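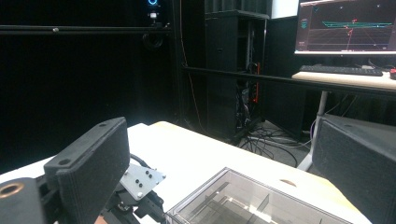 **Moving from Nikenbridge to Cáceres with a small budget: ship the furniture or sell it?**

**fevine_reader** wrote (01/07/2010):

Hello to all. I read this forum since a long time but it is my first thread, so excuse me if it is in the wrong section.

In April I accepted a job in Cáceres and now I must leave my flat in Nikenbridge. I have a bed, a white table, two bookcases, a sofa and 32 boxes, most of them books. I asked for a price from Tronilell and they want 2,690 euros for door to door, with insurance. The flat in Cáceres is on the third floor and has no elevator.

My question is simple. Is it reasonable to pay this, or should I sell everything and buy again there? The sofa is old. The bookcases I like very much, they were the first furniture I bought with my own salary.

---

**olivetree_k** wrote:

Sell. I made the same move and I paid for a sofa that did not pass the staircase. The old town has very narrow doors. Before you decide anything, ask the owner to measure the stairs at the turn, and also the width of the entrance.

Also ask if your street is closed to trucks. In my case they stopped outside the walls and carried everything by hand, and for this they charged me 600 more.

---

**mapandkettle** wrote:

> Sell.

I don't agree so fast. Used furniture in Nikenbridge sells for nothing. I got 50 for a bed which was almost new, and the buyer came one hour late and wanted to discuss the price again in my kitchen. If you must buy a bed, a table, shelves and a sofa in Spain, you will pass the price of the truck very quickly.

Did Tronilell offer you a shared load? It is slower, but it costs less. Mine took three weeks.

---

**fevine_reader** wrote:

Thank you both. The owner says the stairs are "normal", he did not give me numbers. I wrote to him again today.

About the shared load, they told me it is possible but they cannot promise a date. I start to work soon and I am afraid to sleep on the floor. Does somebody know if there are flats there which are rented with furniture? Mine is empty, except the kitchen.

---

**olivetree_k** wrote:

Yes, many, because of the students. But if you already signed, forget this.

@mapandkettle you lived in the new part, with an elevator and a place for the truck. It is not the same case. I still say to sell the big things. Books I would send by post, in small boxes. A big box of books breaks at the bottom, and also your back.

---

**mapandkettle** wrote:

It is true that I had an elevator. But post for 32 boxes? Please calculate this before you give the advice. It can be more than the truck.

---

**slow_packer** wrote:

I think you are both right in one part. Sell the sofa, it is old anyway. Take the legs off the table if it permits it, and put the screws in a bag with tape on the underside. Bookcases go flat if they are the type that opens. Then ask Tronilell for a new price with less volume. They calculate by cubic meter, so the sofa is an expensive passenger.

For the first nights buy an inflatable mattress. In summer you will not need even a blanket.

Read also the insurance paper. In my contract the boxes I packed myself were not covered, and I learned it after six broken plates.

---

**fevine_reader** wrote:

This was very useful. The owner answered: the stairs are 78 cm at the turn. The sofa is 95 in its smallest side, so the sofa stays. I put the announcement this evening.

I will give away part of the books too, but I did not decide which. I write here again when I have the new price.

---

**olivetree_k** wrote:

78 is narrow also for a mattress, if it is a stiff one. Measure that too.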